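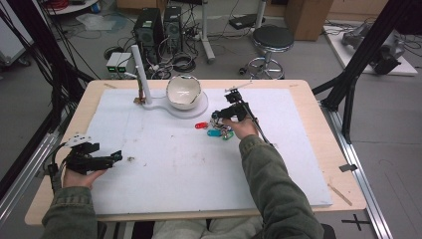 Attachment 1: keys with red, light blue and green tags, on the white board

Ticket 205 – Key tags, color order
Site: Villalobos, back workroom
Product: Flikitz plastic key tags, bag of 100
Status: Open
Opened: February 25, 2023

Problem as reported
The rings that come with the tags spread open and the keys slide off. We were also told the tag colors would "end key mix-ups." They haven't. Two people still took the wrong key in the first week.

What we tried
1. Swapped the supplied rings for the old steel ones. Keys stay on. This is the only fix so far that I would call a fix.
2. Wrote the room on each paper insert. Pencil rubs off, ballpoint is fine if you let it sit.
3. Asked Flikitz support about the rings. They said to close them with pliers. I did that on 29 rings and six opened again by the next morning, so I don't put much faith in pliers.

Reply from Nastance (supplier)
"Please confirm the rings were not overloaded."

My answer
One tag, one key, one ring. If that is overloaded I would like to know what the ring is for. I also asked whether the batch we got is the same one they sent to Ellier, where I hear the rings hold up. No answer on that part yet.

Color list as it stands
Red – front entrance
Light blue – supply closet
Green – side gate

I still doubt the colors do much. People grab the one on top. The written label helps more, when they read it.

Next step
Nastance is offering another bag of 100 as a replacement. I don't want more of the same rings. Asked for a refund on the rings only, tags to stay in use. Leaving the ticket open until they reply.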